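Lostance sets aside money for two-arm sorting benches, wants prices by spring

October 23, 2026

Lostance is going ahead with its plan to buy robot sorting benches for the returns building in Povalitz. The spending plan was signed off this week after a long back and forth over service costs, and the first order could go out before the end of the year if the quotes come in on time.

The plan covers up to 6 benches. Each one has two arms, two grippers, a table and a set of plastic bins. Not all at once — two first, then the rest once the first pair has run a full quarter without too much fuss.

Hafiz Sopacua, who runs equipment planning for the company, said the number was cut down from an earlier draft that had a bench at every packing door.

"We priced the arms and forgot the floor," he said. "Power drops, guards, a spare gripper for each side, someone to look after it all. Then we did it again properly and it was a smaller number of benches."

The work itself is plain enough. Small round goods come back from shops in mixed cartons, get tipped out, and have to be sorted into bins by type before anyone can check them or put them back on the shelf. At the moment that is hand work, three tables, two shifts. Povalitz took in 1,631 cartons in August, the busiest month so far, and 418 of them were still waiting when the month closed.

Sopacua said that backlog is what got the item onto the budget at all. It had been put off twice before.

Two suppliers are in the running. Mangundap is offering a full package, with arms, table, software and a two-year service deal on one bill. Halus quotes the arms and grippers on their own and leaves the buyer to find the rest. Halus is cheaper on paper. Whether it stays cheaper after the fitting out is the argument now, and the planning team has asked both firms for a second round of prices with everything written in, including freight and training.

Grippers have taken up more of the talks than expected. A two-finger gripper does well on upright, round items, and the returns are mostly that. Flat packs and soft bags are another matter and will stay with the hand tables for now. Sopacua wants the option of changing over to a suction head later without paying for a new wrist, and has asked for that to be a seperate line in both quotes. 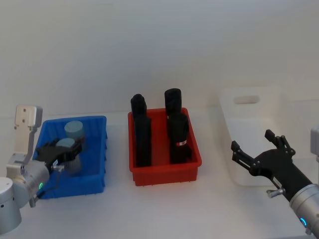 Should a buyer budget for spare grippers in the first year? Set money aside for at least one spare per bench, plus a few sets of finger pads, because a bench with a worn gripper sits idle until the part arrives and shipping can take weeks.

Bins turned out to be a real cost too. The low colored ones the company already owns can be used as is, but the taller ones with handle slots have to be bought in. The price list the team is working from has 395 new bins on it, enough for the benches and the carts that feed them. Cheap one by one, not so cheap as a lot. The bins go on a different budget line than the arms, after finance asked for anything with a short life to be kept out of the equipment total.

Service is the other sticking point. Mangundap's deal covers call-outs within two working days. Halus sells support by the hour and says most faults can be fixed over the phone. The night shift lead in Povalitz asked for same-day cover, and neither firm offers it at the base price. The company may train two of its own people instead and keep a shelf of parts on site. Training costs are in the plan either way.

No layoffs are planned, the company said. People on the sorting tables would move to checking and repacking, where there are open jobs and a fair bit of overtime. Staff were told at a shift meeting and got a sheet with the dates. A few asked about pay grades for running a bench. That is still being worked out and there was no answer ready on the day.

Floor work comes first. The corner by the east dock has to be cleared and leveled, and the old labeling line taken out — it has not run since the move to printed sleeves. An electrician has walked the site and a quote for the power drops is due with the rest. The guards might be reused from the old line if they are tall enough. If not, that's another item to price.

Renting was looked at and dropped. The monthly rate was fine for a short stretch but the contract ran three years with no early exit, and by the end the company would of paid more than the purchase price with nothing to show on the books. Used arms were also considered. Sopacua said he would not rule them out for the last two benches, provided the seller can show the running hours and the maker will still supply parts.

Second-round quotes are due at the end of next month. A choice between the two suppliers follows, then a site visit, then the order for the first pair. Delivery times given so far run from ten to sixteen weeks. The hand tables stay in place until both benches are up and running, and one will be kept after that for the flat packs.

Questions from suppliers go to the equipment planning desk at the Povalitz site.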